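# Progress report, June: Ayala packing room

To: Brisa Tapia, Turadach small grants
From: Heriberto Cortés, Adus

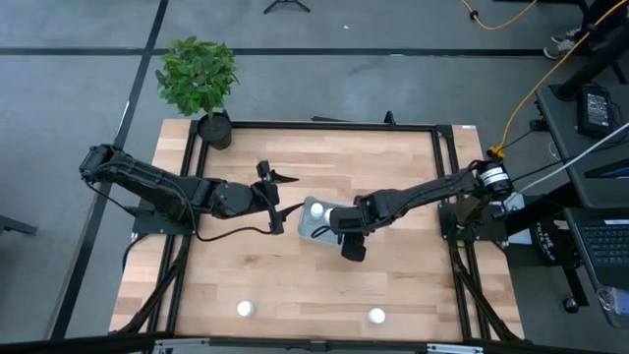
This is the second report of the grant for the packing room at Ayala. The first report was mostly about the delays with the floor and the electrician, so I will not repeat it. In this one I write about the bottles, the bins and the work table, and at the end I have two requests.

## What is finished

The butcher-block table is in the middle of the room and we do not plan to move it again. In the first report I asked for a steel top. After we tried the wooden one for two weeks I withdraw that request. The wood is quieter when a bottle is put down, and the money can stay in the bin line.

The gray plastic bins are now the only kind we use at the table. They are shallow, with rounded corners, and the white bottles stand in them upright. The deep bins we used before are in the store room. They are still good for returned goods, but it was hard to see what was at the bottom of them.

The rule for the table is simple. Bottles that wait for packing stand on the wood near the front, and bottles that are accepted go in the bin. Nothing else stays on the wood between them. Before, we had tape, labels and pens in the same area, and two times a roll of tape was sent to the customer together with the order. The customer in Brallton was very kind about it.

## Numbers for the period

| Item | Planned | Done |
|---|---|---|
| Bottles packed | 1406 | 1406 |
| Bottles relabeled | 300 | 498 |
| Bottles rejected | not planned | 34 |

The relabeling was higher than the plan. One delivery came with the old label, which has the wrong address for Adus, and we decided to do all of it again before it left the room. This took most of one Saturday and some evenings. I did not charge the extra hours to the grant.

Of the rejected bottles, the greater part had a small dent at the shoulder. The supplier has agreed to replace them but did not yet give a date.

## What is not finished

The written instruction for packing is only a draft. The part about checking the cap is too long and our people do not read it to the end. I will make it shorter, probably one page with drawings.

The shelf for empty bins is ordered and not delivered. For now the empty bins stand in two piles by the door — this works, but it is not comfortable when a delivery comes in.

I also promised a comparison between packing in fours and packing in sixes. We have done only the fours. The sixes need the new cartons, and these arrived with the wrong dividers. I sent them back.

## Spending

The bins cost less than in the budget and the relabeling material cost more. The two differences almost cancel each other. The receipts are in the usual folder, in order of date, with the bin invoice on top because it has two pages.

## Requests

1. I ask for permission to move the amount for the steel top to the bin line. I would use it for a second set of the same gray bins, so that one set can be washed while the other is at the table.
2. I ask that the comparison of fours and sixes is moved to the next report.

If you want to visit the room, the mornings are better. After two o'clock we are loading, and the door to the yard stays open.

Heriberto Cortés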